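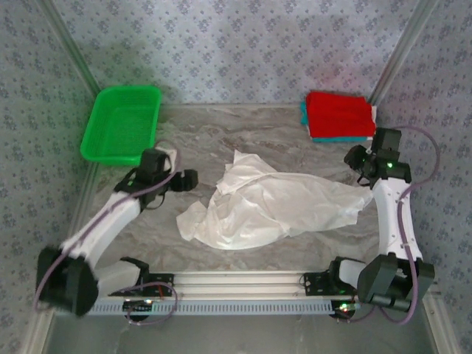 A green mesh basket, tipped toward the middle of the board

How to Get White Kitchen Towels Bright Again

I love old white cotton towels, and I love bringing them back even more! Gray, greasy, tea-stained - most of them still have years of drying dishes left. You need a big pot or tub, washing soda, plain soap and one free evening.

Sort first

Pull out anything with a colored print or a stitched border and test it. Dab a hidden corner with warm soapy water, press it with a white paper napkin and look for color. If it bleeds, wash that towel by itself in cool water and skip the soak.

Soak

Fill the tub with hot tap water, stir in three tablespoons of washing soda until it disappears, then add the towels. Wear gloves. Push everything under and leave it overnight. The water in the morning can be wonderfully disgusting.
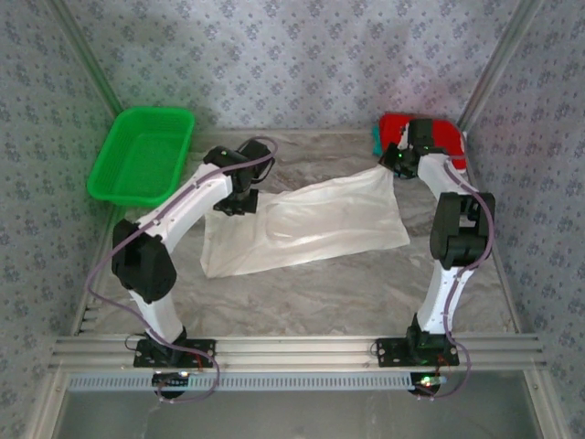

Storau, February

Marilou Pangilinan wrote to ask whether hard water changes things, and it really does! Our water here is terribly hard, so I add one more spoonful of soda and rinse twice. Yu-na Do puts half a cup of white vinegar in her last rinse and swears her towels come out softer. I tried it and I'm sold (just never mix vinegar with bleach).

Rub the stubborn spots

Wring out each towel, lay it flat and work plain bar soap into the marks with your fingers. Go easy near a frayed edge, and trim stray threads with scissors before they go in the machine.
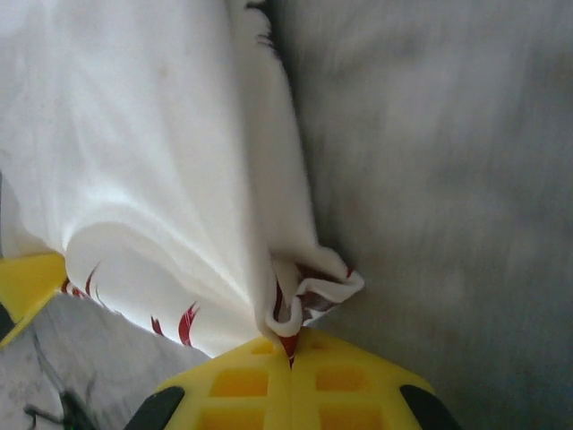
Wash and dry

Run a normal hot cycle with no fabric softener, which makes cotton worse at picking up water. Then hang them in full sun if you can - sunshine is great on tea stains. Give each one a good snap before you peg it up and you can forget about ironing.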